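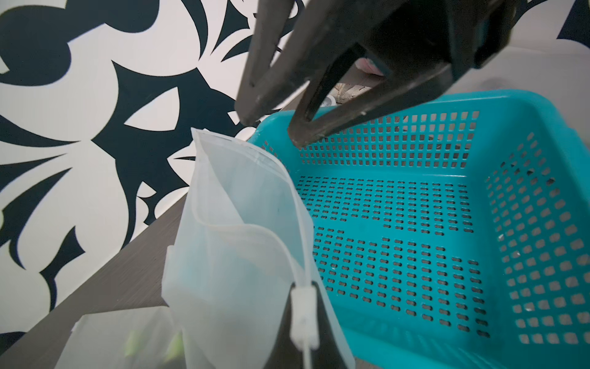 Good news for anybody who's been waiting on Nevgate, the little shopkeeping adventure from Stivow: it finally has a date, and it's coming to consoles in September. I played the PC version to death last winter, so I've been bugging my friends about this one for months. You run a general store in a seaside town called Bemham, and when the shutters close you head down into the tunnels underneath to find more stuff to sell. Everything you bring back gets sorted by hand, and your main tool for that is a plain plastic basket, rectangular with rounded corners, pretty much like the turquoise one in the picture. It sounds dull, I know. Then it's two in the morning and you're still deciding whether a cracked lantern is worth the space.

The console version comes with everything from the PC updates, plus a new chapter called Lei. I got to try the first part of it in a preview build, and it takes you out of the tunnels completely and onto a string of islands you reach by ferry. There are 27 new items to find out there, and the islanders haggle a lot harder than the folks back in town (one of them walked out on me over a teapot, which I'm still mad about).

The other big thing is co-op. Up to 4 players can share one store, online or on the same couch, and you can split up so that one person works the counter while the rest go digging. I only tried it with my sister and we had a blast, although we did sell each other's things by accident more than once. Stivow says your save carries over if you start alone and add people later.

Controls were my main worry. The PC game is all mouse, and dragging things around with a stick could have been a pain. They've added a snap option that jumps the cursor from slot to slot, and after a few minutes I'd stopped thinking about it. Text is still too small on my TV - I had to scoot my chair up to read the price tags - but there's supposed to be a bigger font in the finished game.

One thing to know if you're a completionist: the old limit of 100 days per save is gone, so you can keep your store open as long as you like. The bad ending is still in there for anybody who falls behind on rent.

No word on a price yet. PC owners will get the Lei chapter as a free update on the same day as the console launch.

Posted 5 Aug 2020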